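Is the Stitura gripper kit worth it for a small arm?

Posted in Arms and Grippers, 2020-11-05
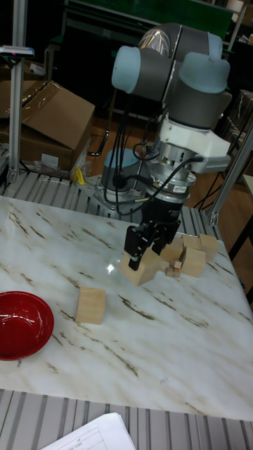 I run a makerspace class for teens and we finally have a six-joint arm to play with. Before our grant money expires in December I'd like to get the Stitura two-finger kit, the one that comes with the wrist bracket, the cable set and the Runar teaching software. The price I was quoted is 1177 dollars with shipping. We'd mostly be doing pick and place with wooden blocks, sorting by size and dropping things into a bowl. Does anyone have this kit, and is the software any good for beginners? Also, will it handle small blocks as well as big ones without swapping fingers?

Gobnait Gilmartin

runar_fan_58

Yes! Get it! I've had mine since spring and I still grin every time it picks something up. The best part for a class is the software. You move the arm by hand to where you want it, press save, move it again, press save, and you have a program. My niece had it stacking blocks before lunch and she had never touched a robot in her life.

On your size question – same fingers for everything, you just set how far they open. The catch is that you have to tell it the width you expect. If you leave the setting on "large" and send it in for a little block in the middle of a pile, the open fingers will shove the neighbors out of the way on the way down. Spread the blocks out for the first few lessons and you'll be fine.

Two things I wish I had done on day one. Tie the wrist cables with plenty of slack, then turn the last joint slowly all the way both directions before you run anything. And turn the grip force down. It ships at 2000 on whatever scale they use, and I run soft pine at a quarter of that with no dents and no drops.

The manual is thin, 34 pages, and half of it is safety notes. Read those anyway, with teens in the room.

Oleck

good kit but check your flange first. mine needed the adapter ring and it wasn't in the box, had to order it separately and wait. ask them which bolt pattern you have

Gatti Workshop

I like this kit a lot, though I'd push back a little on the software. Saving positions by hand is wonderful until somebody bumps the table, and then every saved point is off. Clamp a stop to the tabletop so the first block always starts in the same spot, and have the kids write their moves relative to that. Runar lets you do this under Frames, and it's much easier than it sounds.

For sorting by size, try closing on the block and reading back the finger gap. No camera needed! Ours tells large from small every time, and the students love that the gripper is also the ruler. If your blocks have rough end grain, pick them up by the smooth sides and the readings settle down nicely.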